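Progress report on the bin picking cell, Jenidbridge workshop
Submitted to: Hélène Fortin, Vestetine
Prepared by: Haris Yordanov
Date: 27/04/2023

1. Summary

The period was used mainly for bringing the cell back to a reliable condition after the cable fault which we reported in December. The arm is running again, the cable dress at the wrist has been changed, and the bin is fixed in a better way than before. Two items from the plan are late: the new tool calibration and the written maintenance procedure. I explain both of them below. We do not ask for additional money in this period.

2. State of the cell

The arm now has 1,265 hours on its counter. The first large service was planned at 2,000 hours and I see no reason to move it. Doina Atanasov checked the backlash on all axes with the dial gauge and the values are inside our own limits. Axis five is the worst one, but it did not become worse from the last check. We will measure it again before the summer stop.

The batteries in the controller were replaced. The old ones were still good according to the tester, but the label on them was not readable and we preferred to start with a known date.

3. Cables and hose at the wrist

This was the largest part of the work. The old dress was too short, so when the wrist turned far to one side the cables were pulled hard over the bracket. Two wires of the gripper signal cable were broken inside the jacket – from outside it looked perfect, and for this reason we lost many days in looking at the controller.

Kastriot Pavlović made the new dress with a longer loop. The hose follows the cables in the same bundle, which makes it easier to check everything at one time. We drove all 8 of our test poses by hand at low speed and looked at the loop in each one. In five poses the clearance is good. In the other three, with the wrist low inside the bin, the loop comes nearer to the wall than I like, and for now these poses have a speed limit in the program.

One thin cable still hangs separately from the bundle and needs its own holder. The holder is ordered from Kassab and did not arrive yet.

4. Bin and fixing

The bin was moving a few millimeters every time the gripper touched a wall, and after an hour the picks were wrong. It is now held with a spring clamp at the corner, and the position of the flat sheet beside it is marked on the table with blue tape. This is a temporary solution. Lejla Nikolaidis has made a drawing for proper corner stops, which will be screwed to the table, and the Wilton shop can cut them when we confirm the dimensions.

The bin has wear from use: the floor is scuffed, and the paint is chipped on a part of the back panel. The vision program sometimes takes bare metal for a part, so we would like to repaint the bin. Before painting we have to decide the color together with the vision group, otherwise we will do the work two times.

5. Test objects

We use a mixed set in the bin: a flat metal pan or lid, a green studded brick plate, crumpled foil, a small bracket, and some other pieces. The shiny ones give the most trouble to the vision, and the foil changes its shape with every grip. We keep it in the set on purpose.

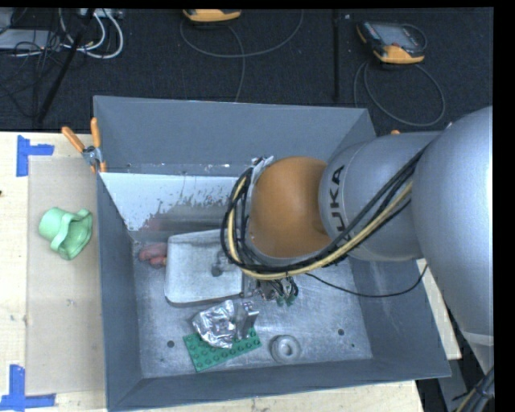 6. Delays

Tool calibration. The calibration from the autumn is not valid any more, because the gripper was taken off for the cable work. Doina did a quick one so that we can run, but the full procedure needs two quiet days and we did not have them.

Maintenance procedure. The text is half ready. The part about the cable dress must be written again from the beginning, as it described the old routing.

7. Next period

– mount the cable holder when it arrives and remove the speed limit, if the three poses are then safe
– full tool calibration
– corner stops for the bin
– decision about the paint
– finished maintenance procedure, sent to you for comments

I would be grateful if you could tell us by the middle of next month whether somebody from Vestetine wants to be present at the calibration. Lejla keeps the calendar of the cell and can reserve the days.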